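July 20, 2024

Saturday, so the shop's quiet and I can finally write up the mooring test for the Marinho dive trail before I forget which rope was which.

Quick recap for whoever picks this up. Marinho wants buoys on the new snorkel and dive route so the tour boats quit dropping anchor on the seagrass. We said we'd try two rope setups in the tank and then put the better one out at the first stop. Rope A is the Pliltex braid, rope B is the plain three-strand we've had on the shelf since May.

Soaked both for 88 hours, then hung the load on them. Rope A stretched less than I expected and the splice held nicely. Rope B got hairy right where it goes through the thimble – I don't love that. It's cheap enough that we could swap it every season, but then somebody has to dive every season to do it, and the boat day costs more than the rope! I pulled 371 lb on each and stopped there because the gauge was sticking. Needs cleaning before I trust anything higher.
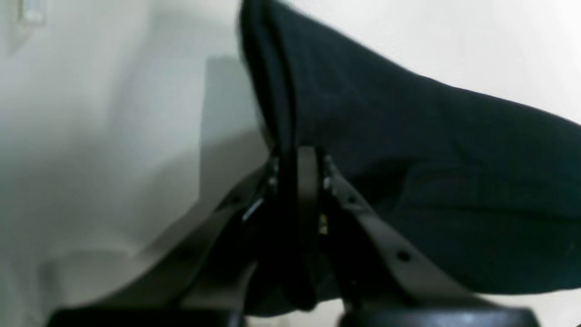 Dark navy cloth held up against the white wall.

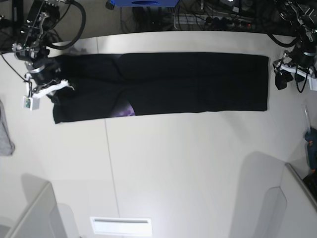

Second half of the morning went to the trail signs. Jendusia sent the new underwater plaques, 34 of them, and the lettering is way better than the last lot (big, white, no silly fish font). One has the wrong depth on it, though. Stop 6 says 12 feet and it's closer to 20 at low tide, so that one goes back. I put a strip of tape across it so it doesn't end up in the crate with the rest.

The map is still wrong too. The Cutano file has the whole route at 536 yards, and I get a longer number when I add up the legs from stop to stop. I think they measured straight across the bay instead of following the reef around the point. Visitors won't care much, but the rental desk uses it to guess how long people will be out, and a slow snorkeler with kids is going to blow right past that. Have to email them.

To do:

- clean the gauge, pull rope A again
- new thimble for rope B, bigger one, see if the fuzz is the thimble's fault
- send back the stop 6 plaque
- ask Marinho what color they want the buoys – the drawing says yellow, the order form says orange
- find out if the boats get one line or two per buoy

Tank's drained to the mark, both ropes are on the rack with tags on.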